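배관 부속 공장 견학기: 스테넬 제2공장, 역류방지밸브 라인과 수압 시험실
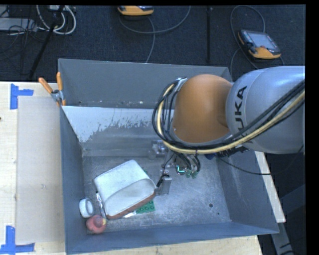
스테넬은 건물 내 배수용 역류방지밸브와 PVC 이음관을 만드는 업체다. 설비 시공업체를 대상으로 한 공장 공개 행사에 참석했고, 참석자는 오전 조와 오후 조로 나뉘어 이동했다. 필자는 오전 조였다. 주로 지하층 배수 역류 관련 보수 공사를 하고 있어 관심은 처음부터 밸브 쪽에 있었다. 이음관 사출동은 간략히만 적는다.

작성일: 2021년 3월 15일

1. 일정과 안내

안내는 생산기술 담당 Pongsak Khunthong 씨, 시험실 설명은 Meron Yilma 씨가 맡았다. 설명은 영어로 진행되었고 한국어 요약 자료가 배부되었다. 요약 자료의 용어가 일부 현장 용어와 달라 그대로 옮기지 않고 국내에서 통용되는 말로 바꾸었다. 자료에 "반환 밸브"로 적힌 것은 역류방지밸브, "청소 눈"으로 적힌 것은 소제구다.

입장 전 안전화와 보안경 착용을 확인했다. 사출동 내부는 촬영이 제한되었고 나머지 구역은 허용되었다.

2. 사출동

배수용 이음관은 45도 엘보, 90도 엘보, Y관, 소제구 붙임 Y관을 생산한다. 금형 교환 주기와 원료 배합비는 공개하지 않았다. 성형 후 냉각이 끝난 제품은 소켓부 내경을 게이지로 검사한다. 통과용과 정지용 게이지를 한 번씩 넣어 보는 방식이며, 편심은 별도 지그에서 확인한다.

소켓부 내경은 시공자 입장에서 가장 민감한 항목이다. 내경이 크면 접착제가 틈을 메우지 못하고, 작으면 관이 끝까지 들어가지 않은 상태에서 접착제가 굳는다. 후자는 준공 당시에는 누수가 없다가 몇 년 뒤 이음부가 빠지는 사례로 나타난다. 이 문제를 질문했더니 삽입 깊이 표시선을 소켓 외면에 성형하는 방안을 검토 중이라는 답을 들었다. 적용 시기는 정해지지 않았다.

3. 밸브 조립 라인

주력 제품인 Tummont 계열은 스윙식 디스크를 사용하는 수평 배수관용 역류방지밸브다. 상부 점검구를 열면 디스크와 시트를 관에서 분리하지 않고 꺼낼 수 있다. 하루 생산량은 규격을 합쳐 294개라고 한다. 부품은 본체, 디스크, 힌지 핀, 시트 패킹, 점검구 덮개, 덮개 패킹으로 나뉜다.

조립 순서는 다음과 같다.

본체 내부 이물 확인
시트 패킹 압입
디스크와 힌지 핀 체결
디스크 개폐 확인(손으로 3회)
덮개 패킹 장착, 덮개 체결
로트 번호 각인

덮개 볼트는 대각선 순서로 두 차례에 나누어 조인다. 현장에서 점검 후 다시 조일 때도 같은 순서를 지켜야 하는데, 한쪽부터 끝까지 조여 덮개가 들뜬 경우를 필자도 여러 번 보았다. 제품에 동봉되는 설명서에는 이 순서가 그림 없이 한 줄로만 적혀 있다. 개선을 요청했고, 품질 담당 Kalkidan Tilahun 씨가 접수했다.

시트 패킹의 재질은 기본이 EPDM, 유지분이 많은 배수용은 NBR이다. 음식점 주방 배수관에 EPDM 사양을 쓰면 패킹이 팽윤하여 디스크가 닫히지 않을 수 있다. 두 사양은 외관이 같고 로트 번호 끝 글자로만 구분된다. 자재 창고에서 섞이면 찾아내기 어렵다. 색상으로 구분해 달라는 의견이 참석자 사이에서 가장 많이 나왔다.

4. 수압 시험실

시험실은 조립동 끝에 있으며 시험대는 세 기다. 시험 항목은 역압 누수, 저압 폐쇄, 반복 개폐다.

역압 누수 시험은 밸브 하류 측에 물을 채워 압력을 올린 뒤 상류 측으로 넘어오는 양을 측정한다. 저압 폐쇄 시험은 반대로 수위가 낮은 상태에서 디스크가 시트에 밀착하는지를 본다. 실제 침수 사고는 높은 압력보다 수위가 천천히 오르는 초기에 디스크가 덜 닫혀 시작되는 경우가 많아, 개인적으로는 저압 시험 결과가 더 중요하다고 본다. 전수 시험은 역압 누수만 실시하고 저압 폐쇄는 로트별 발췌 시험이다.

견학 당일 열람한 시험 대장에는 한 로트 495개 가운데 재작업 판정이 두 건 있었다. 두 건 모두 덮개 패킹 씹힘이었고 디스크 쪽 불량은 없었다. 대장에는 시험자 서명과 수온이 함께 기록된다. 압력계 교정 성적서는 시험대 옆에 비치되어 있었고 유효 기간 내였다.

반복 개폐 시험은 가동 중인 시험대 한 기를 볼 수 있었다. 계수기 표시는 778회였으며 종료 기준 횟수는 사내 기준이라 공개하지 않는다고 했다. 시험수는 깨끗한 물이다. 모래나 섬유질이 섞인 조건의 시험 자료가 있는지 물었으나 정기 시험에는 포함되지 않는다고 한다. 실제 오수관 조건과 차이가 있는 부분이므로 제품 자료를 읽을 때 감안해야 한다.

5. 시공 실습장

실습장에는 투명관으로 구성한 배수 계통이 설치되어 있다. 입상관 하부에서 수평주관, 역류방지밸브, 부지 경계 맨홀까지를 축소한 것으로, 맨홀 쪽 수위를 올려 역류 상황을 만든다. 시연은 Mulugeta Kumsa 씨가 진행했다.

첫 번째 시연은 밸브를 수평주관 말단에 하나만 설치한 경우다. 하류 수위가 오르자 디스크가 닫혔고, 그 상태에서 위층 배수를 흘리니 지하층 바닥배수구로 물이 올라왔다. 밸브가 정상 작동해도 건물 자체의 배수가 갈 곳이 없어지기 때문이다. 두 번째 시연은 지하층 계통만 분리하여 밸브를 설치하고 상층 배수는 밸브 하류에 합류시킨 경우로, 같은 조건에서 바닥배수구의 수위 변화가 없었다.

내용 자체는 설비 교재에 나오는 것이다. 다만 건축주에게 계통 분리 공사비를 설명할 때 말로는 잘 전달되지 않으므로, 시연 영상을 제공받을 수 있는지 문의했다. 8월 이후 대리점을 통해 배포할 예정이라고 한다.

설치 구배에 관한 설명도 있었다. Tummont 본체는 유입구와 유출구에 단차가 있어 구배를 본체 바닥이 아닌 관 상면에서 재야 한다. 본체에 수평계를 올려 맞추면 역구배가 나올 수 있다.

6. 부속 제품

Araya는 소제구용 확장식 마개다. 나비너트를 돌리면 고무링이 벌어져 관 내벽에 밀착한다. 나사식 소제구 덮개의 나사산이 손상된 노후 건물에서 임시 조치용으로 쓸 만하다. 제조사도 상시 사용은 권장하지 않는다.

Stasell은 역류 경보 장치로, 점검구 덮개에 센서를 끼우고 수위가 올라오면 경보음을 낸다. 전원은 건전지다. 센서 전극에 유지분이 끼었을 때의 오작동 여부를 물었으나 명확한 답은 없었다. 전극 청소 주기는 설명서에 6개월로 되어 있다.

7. 질의응답 중 기록할 만한 것

보수용 시트 패킹의 단품 공급 여부: 가능. 단, 본체 각인 번호가 361 이전인 구형은 패킹 홈의 폭이 달라 호환되지 않는다. 구형용 패킹은 재고 소진 후 단종된다.

매립 설치 시 점검구 연장관의 최대 길이: 제조사 기준치는 있으나 공구가 닿는 깊이와는 별개라고 한다. 필자의 경우 팔을 넣어 디스크를 꺼낼 수 없는 깊이라면 점검 맨홀을 따로 만든다.

겨울철 동결: 디스크 하부에 물이 고이는 구조가 아니므로 구배가 맞으면 문제가 적다는 답변. 외기에 노출된 설치는 보증 대상에서 제외된다.

보증 기간의 기산일: 제조일이 아닌 납품일. 납품서를 보관해야 한다. 분실 시에는 대리점 출고 기록으로 대신할 수 있다.

영업 창구는 Eyerusalem Nigatu 씨다. 구형 패킹 재고 수량과 저압 폐쇄 시험의 로트별 성적서를 요청해 두었으며, 회신을 받으면 이 글 아래에 추가한다.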